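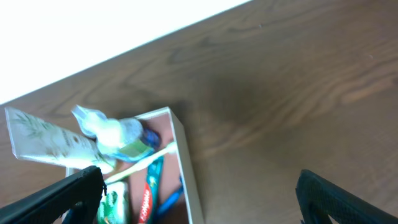

## Touring Keyboardist and Backing Vocalist: Call for Auditions

Dernar Music Management invites applications from keyboard players for the spring tour of the progressive metal band Illwood. The engagement covers 19 dates in support of the band's second album, *Pomen*, and begins with rehearsals in December.

The successful applicant will perform all keyboard and synthesizer parts from the album, together with selected older material, and will sing backing vocals on at least three songs each night. The set runs 75 minutes. Parts were recorded by Stelios Psarras, who will remain with the band as guitarist and will provide written charts. 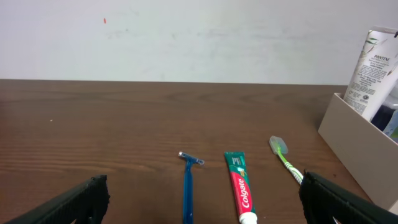 Rehearsals are held at the Chaudhary Rooms from 10:00 a.m. to 5:00 p.m. and are paid at the same daily rate as travel days. Meals, shared lodging, and ground transportation are provided for the full tour — including the return journey. Performers are engaged as independent contractors and must carry their own instrument insurance.

### Requirements

- Previous touring experience with a rock or metal act, in any role on stage
- Ability to play to a click track and in-ear monitor mix
- Secure harmony singing in a middle or high range
- A valid passport for the length of the tour
- Applicants must be 21 or older, as several venues serve alcohol

Experience with organ parts is welcome but is not required. Applicants may use their own keyboards or the two instruments kept by the band.

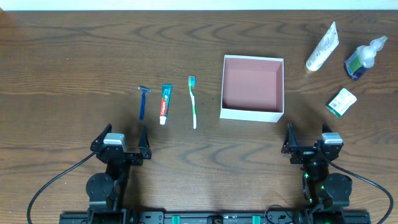

Auditions will be heard by Ifigeneia Stamatopoulos, musical director, and Zaid Khoury, drummer. Each applicant will prepare two songs from *Pomen* and one piece of their own choice. Charts and practice tracks without keyboards will be sent on receipt of a complete application. Travel costs for auditions cannot be refunded.

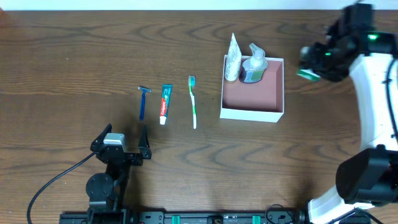 ### How to Apply

Send a short letter, a résumé, and links to no more than 3 live or studio recordings to Tineke Dekker, Artist Services, Dernar Music Management. Please state your vocal range and any dates on which you are not available. Applications without recordings will not be reviewed.

Questions about fees and contracts should be addressed to Pantelis Bakalis at the same office. All applicants will receive a written reply — whether or not they are invited to audition.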